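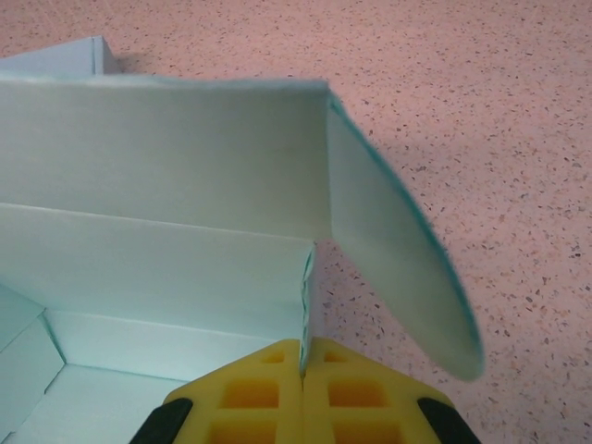
Pale blue card on the pink speckled worktop.

Melta salad spinner: three months in

Posted 16/04/2018

I've had three salad spinners in my life and I've broken two of them, so I was a bit wary of spending proper money on another. The first had a pull cord that snapped in the middle of a barbecue. The second had a crank handle that came off in my hand (and went behind the cooker, where it still lives). So when I saw the Melta going for 30 pounds in the Ekeck sale I dithered for a good week before giving in.

It's the push-down sort. You get a big clear bowl, a basket that drops inside, and a lid with a fat plunger in the middle that you pump with the flat of your hand. There's a little brake button next to it, and I love the brake button more than any grown adult should! My lettuce stops dead. With the old one I used to stand there waiting for it to wind down like a tired roundabout.

How dry does it get things? Very, for ordinary leaves. A whole round lettuce takes two goes, and after that the dressing sticks properly and you don't end up with a puddle at the bottom of the bowl. Rocket is good too. Curly parsley comes out nearly dry enough to chop straight away. Spinach is where it struggles a bit, as the small leaves plaster themselves flat round the basket and you have to peel them off one by one. I've taken to doing spinach in small handfuls, and it's slow but it works.

I also tried it on washed new potatoes, which was a mistake. The whole thing walked across the worktop and knocked my tea over. It does have a rubber ring on the base and with leaves it grips well, so I'm blaming the potatoes.

Cleaning is my main moan. The bowl and basket go in the dishwasher and come out fine, but the lid traps water between its two layers and you can't get at it without a lot of faffing. The booklet says it unclips. Mine did, after much swearing, and then it took me most of an episode of something to get it back together. Now I just stand it on its side on the draining rack overnight and hope.

Size is the other thing. It's big. It won't go in my cupboard under the sink, so it sits on top of the fridge with the onions in it. If you're cooking for one, have a look at the Sosico instead. My sister has that one and it's half the height, though you pay for it in batches, and the knob is stiff if your hands are at all sore.

The bowl on its own makes a very decent serving bowl, by the way, and I've proved bread dough in it twice with a tea towel over the top.

Four stars from me. It would be five if they sorted that lid out.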